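Play kitchen stove top - how to clean it and keep small pieces from getting lost?

Posted in Toys & Playroom, 4/15/20

Skesota_mom
We bought a used play kitchen from a family in Niltcombe. It has a white counter, a sink set into it with an arched faucet, and a black glossy stove top with the burners printed on it in red and white. It is in good shape but the stove top is sticky in places, I think from old stickers. I don't want to rub the burners off.

Second thing is the food. My kids are 3 and 5 and every carrot, block and cup ends up on the counter or in the sink, and then on the floor. I gave them one of my real steel pots because the plastic one it came with was cracked. Is a real pot going to scratch the black part?
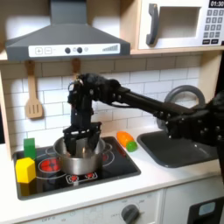 I have tried plain water and a dish cloth on the sticky spots and it only moved the goo around. I have not tried anything stronger. The wall part behind the counter has a white tile pattern and that wiped down fine.

Gajewski27
Cooking oil. Put a little on a paper towel, lay it on the sticky spot and leave it for 5 minutes, then wipe. Wash after with warm water and one drop of dish soap or it will be greasy. I did this on ours, which had 17 stickers on it when we got it, and the print was fine. Test a corner first though. Don't use nail polish remover, it can take the shine off plastic and the print with it. Same for the rough side of a sponge.

The pot will scratch it sooner or later if it gets dragged. Ours has fine lines all over after a year and the kids do not care. You can stick felt dots on the bottom of the pot, the kind for chair legs. They come off in the wash so keep the sheet.

tworowsback
just let them play with it

Sikley_Dad
Agree on the oil. For the food, we use two shallow bins under the counter, one for food and one for blocks. Blocks get used as food anyway so the sorting never lasts, but it's quick to pick up. We put most of it away in November and left out one pot, a carrot and a handful of blocks - they played longer with that than with the whole pile. Swap things when they get bored.

Check the sink basin too. On ours it lifts out, and there was a lot of old crayon under it.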